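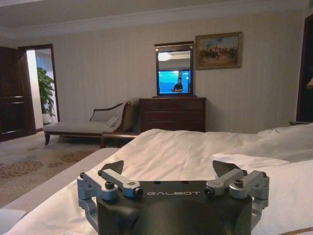
Wrist camera view, fingers open over the duvet

Avholm Robotics Boards > Student Projects > Manipulation
Thread: Two-arm T-shirt folding on a real bed (Udberg senior project)

pivotblock
Posted Mar 22, 2019

OK, I have been lurking here since September and I finally have something to show! Our senior project group at Udberg picked cloth folding for the Skisero student challenge, bedroom track. One T-shirt, start it flat on the bed, fold it into a rectangle, hands off the whole way. Two arms, one head camera, one camera at each wrist.

We did all our early work on a lab bench with a felt mat, and I thought the bed would be the same job with nicer furniture. It is so not the same job. The duvet moves! You push down to get the lower finger under the hem and the whole surface sinks, then it comes back up next to your finger and now there are two layers of cloth in the pinch and one of them is the bed.

Things we're fighting right now:
- sleeves bunching up before we ever get to the first fold
- grabbing duvet along with shirt
- the wrist view losing the hem once the fingers get close

I'm doing grasping, Jericho Enriquez is doing the fold planner, and he would like everyone to know the planner is fine and it's my grasps that are bad. Ideas very welcome.

mossy_servo
Posted 2 hours later

Love this. Bench people never believe me about soft surfaces. What's your pinch order? If you go sleeves first you're starting with the lightest, floppiest part of the shirt. We always started at the hem corners and let the sleeves come along for the ride.

kt_linkage
Hard disagree with mossy. If a sleeve is bunched when you fold the body over it, you get a lump in the middle and you can't get it out without unfolding. Sleeves first, every time, even if it takes three tries.

mossy_servo
A lump still counts as folded under the Skisero rules, doesn't it? They score the outline.

kt_linkage
They score the outline AND the height. Read section 9.

pivotblock
kt is right about section 9, I have it taped to my laptop. But I like the hem idea for a different reason, the hem is where my grasps are best, so let me think about mixing the two.

Our current order goes like this. Left arm takes the left sleeve and tugs it outward while the right arm waits down by the hem, open. Then they trade.
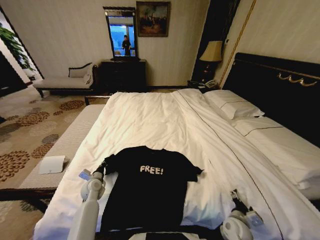

The waiting is what bugs me. Each sleeve tug is one arm working and one arm parked, and our runs are already long. Jericho wants the parked gripper to press down on the body of the shirt so the tug doesn't drag everything sideways. I said that would pin the duvet too and then we'd be tugging against the bed. We've had this argument in the hallway, in the cafeteria and once in the parking lot, and we still haven't tried it, so I guess that's tomorrow.

One nice surprise: the dark shirt on white bedding is a dream to segment. We get a clean mask almost for free, even with the bed all wrinkled. White lettering across the chest makes a hole in the mask, but filling holes is one line of code.

j_enriquez
Planner guy here. The planner is fine.

Also, the parked gripper would press on the SHIRT, with flat fingers, lightly. I did the numbers on this. Our logs have 1,622 grasp attempts in them and the sideways drag shows up way more than the duvet pinch does.

kt_linkage
Can you split those by bench and bed? If most of them are from the felt mat your drag numbers won't mean much. Felt grabs cotton like crazy.

j_enriquez
...they are mostly from the felt mat. OK, fair. I'll split them.

oldgripperfan
Dumb question from someone who does wheels. Why not pull the duvet tight before you start?

pivotblock
Not dumb! The rules say the bedding stays how you find it. You can smooth it with the robot, but the clock is running. Quiambao (our main rival, lovely people, terrifying robot) smooths first and they're still quicker than us.

mossy_servo
Then smooth first! Copy Quiambao! One long sweep toward the foot of the bed, 88 mm/s or whatever your safe speed is, and your pinch problem gets way smaller.

kt_linkage
Or it drags the shirt off its spot and you've lost your nice flat start. I'd smooth only the strip right past the hem, where the lower finger goes in.

pivotblock
Ooh, the strip. I like the strip. It's short and we already have the motion for it.

Adding one more from the same setup, with the shirt in its rectangle and an arm on each side. This is the part of the job I'm proudest of, because squaring up the edges needs both arms to agree on where the middle is and for weeks they really did not.

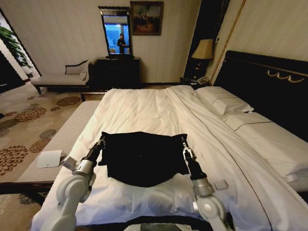 Folded shirt near the end of the bed, head camera

kt_linkage
That's a good rectangle! Is the crease line near the top a real fold edge or just a wrinkle? If it's a fold edge I'd worry about the height score.

pivotblock
I want to check that against the log before I say anything, because Jericho reads this thread.

j_enriquez
He does.

oldgripperfan
Following this one. Please post the split numbers when you have them, and whether pressing on the shirt helped.

pivotblock
Will do! Trying the strip first, then the flat-finger press, same shirt for both so kt doesn't yell at me.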